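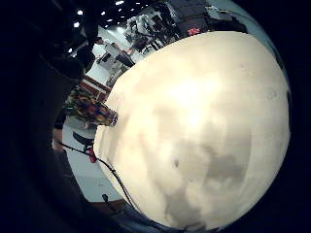

J. Soster

July
Filed under: Student Projects / Interiors and Layout

1. Purpose
The Hodley hall was surveyed as a shared work space. The task was to record the floor, lighting and furniture, and to propose a layout with clear walking routes.

2. Existing conditions
The floor is white to pale gray and reflects much of the light from the small round ceiling fixtures. The ceiling is dark. Tall white equipment and a white booth or counter stand on the floor, near a panel with red and white stripes. Floor area entered in the plan: 734 square feet.

3. Furniture
The desk group was treated separately from the equipment. Carts were drawn as movable items and desks as fixed.

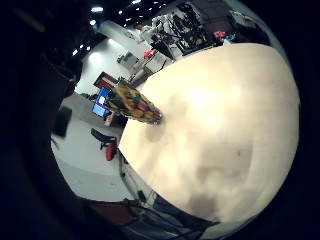 Figure 2. Monitor, black office chair and carts.

4. Proposed layout
Minimum route width was set at 20 inches beside carts. Chairs received a 10-inch allowance behind the seat. Two layouts were drawn, Curka and Ivanov. Curka keeps the carts near the desks and was selected. Ivanov needs a second power run, which was outside the scope.

5. Open items
Cable routing and glare on the monitor were not measured.

Contact | Copyright Hodley Student Projects | Back to top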